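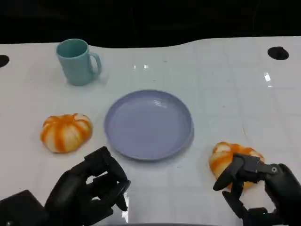

[workshop-bots] Re: two-hand build, grip on soft things

From: Montserrat Salcedo
Date: Jul 29, 2020
To: workshop-bots list

Sorry for the slow answer, been in the shed every evening and the post piles up. Replies in between your bits.

> Hi Montserrat, saw your note in the Flelcombe digest. I'm building
> a smaller pair of hands on a kitchen worktop and I can't get past
> squashing things. Three questions.
>
> 1. Are you setting the closing force per object or one value for
> everything?

One value per finger, not per object. I started with a table of objects and it got silly. Now each finger has a ceiling and stops when the motor current goes over it. On my scale the driver goes up to 1,768 and the fingers are capped at 900, thumb lower. Your numbers will be different, dont copy mine. Start low and let it drop things for a week.

The ceiling has to be checked again after the hand has run for a bit. Cold in the morning, mine needs more current just to move the joints, so a low cap trips before it has touched anything. In February I thought I had a broken finger for two days. It was grease.

> 2. Do you run both hands at once? I get the second one wandering
> whenever the first one moves.

Both powered, one working. The idle one gets a hold position and is told to keep it. If yours wanders I'd look at the supply first. Mine did exactly that when both arms were on the same thin lead, the volts dipped every time a shoulder moved and the other side lost its place. Separate leads from the supply, common ground, gone. If that's not it then have a look whether your two hands share an address range. I'd put money on the supply though.

Also give the idle one somewhere to be that is not over the plate. Obvious, took me ages. I park it low on the near side with the fingers part curled, so if it does twitch it meets table.

> 3. What are you practising on? I've been using tennis balls and
> they teach me nothing.

Tennis balls forgive everything. Get something with a shape to it. 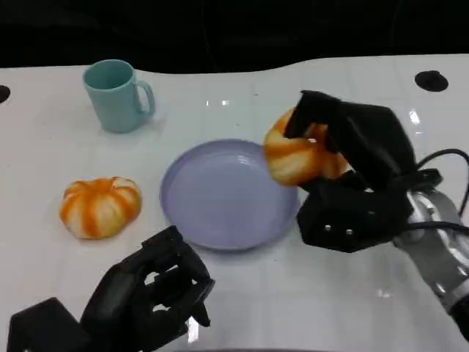 Current task in my plan is bun to plate, named Likura in the code for no good reason, the file had to be called something. Pick up, lift, across, down, let go. The lift is where it goes wrong for me more than the grab. The striped buns have folds all the way round and a finger will happily settle in a fold on one go and on a ridge the next, so the thing comes up tilted, stripes running sideways, and then your "down" is wrong because the bottom isn't the bottom any more. I used to try and straighten it in the air. Waste of time. Now I come in lower and slower over the rim and let the plate do it.

Get a plate with a shallow rim by the way. Deep ones catch the knuckles. The mug stays on the table as a thing to avoid, handle is next month's misery.

Other bits you didn't ask:

Cables. Leave a proper loop at the wrist. Mine were tidy and tight at first and I pulled a connector out on the 191st run, I know becuase the log stops dead there. Loose and ugly is fine so long as nothing can hook on a finger.

Shiny table is a pain. Overhead lights bounce off it and my vision code kept finding little white objects that were only glare. I now throw away any blob that bright and that small before doing anything else. A matt cloth would do it too but then the fingertips drag.

Screws in the hand, check them weekly. Threadlock on the finger ones.

The gripping code is the Villalba branch, not main. Main is still the old Sastanar stuff and will not talk to newer drivers. I keep meaning to merge it. If you clone it, change the limits file BEFORE you power up. Please. The defaults in there are from the old hand and it closes like a door.

> Happy to swap parts if you need anything, I have spare servos.

Yes please, 3 if you can spare them, the small metal gear ones. I've got a bag of bearings too big for anything I own, and most of a reel of black filament. Say what's useful and I'll post it.

Got to go, soldering iron's on. Will send the wiring sketch when I find which notebook it's in.

Montserrat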